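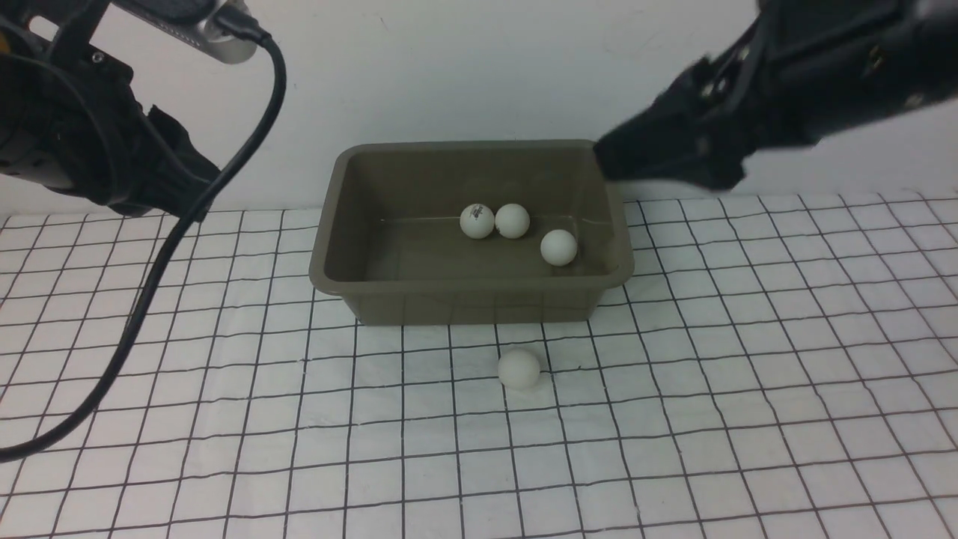 Cluvia Small Parts Tub, olive: bench review

The Cluvia tub is a shallow rectangular tray for small parts, sold singly or in packs of eight. I bought a pack in August to replace a set of Escobedo bins whose rims had started to split. One unit has stayed on the bench for sorting tests, mostly with ping-pong balls, which show up a bad floor or a weak corner faster than screws do.

Shell and rim

The material is plastic in a muted olive-brown, darker on the inside. The rim is wide and flat, and it is the best part of the design. It gives a proper edge to lift by, and it stiffens the long sides enough that a full tub can be carried one-handed. The sides taper slightly. Faint vertical molding lines show low on the front face. They can't be felt through a glove and I don't count them as a defect.

The inner floor is smooth with a slight gloss. White parts read clearly against it; dark washers do not, and the lighter gray Zodetard tray is a better choice for those. 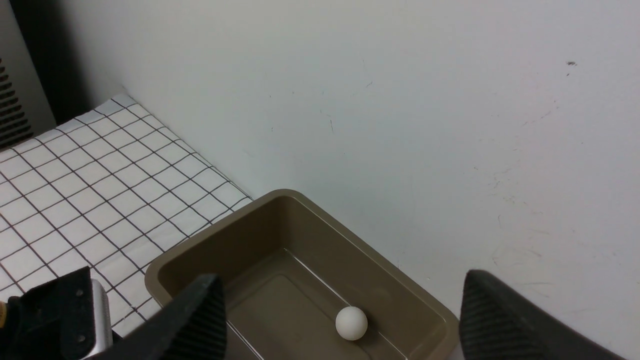

Holding round parts

The inner walls slope down to a flat floor, so a ball dropped against the side goes to the bottom without hanging up. The floor has no ribs or dimples. Balls drift if the tub is bumped, and anyone who needs fixed positions should add a liner. Dovov sells one that fits after trimming 9 mm off the long edge.

Wear

My log stands at 1,285 drops into the same tub. The floor has picked up light scuffs. The rim has no cracks, and the corners are still square to the bench.

Verdict

Recommended for light, pale parts. Lids are not available – a real omission for storage – and stacked tubs tend to stick. Score: 8 out of 10.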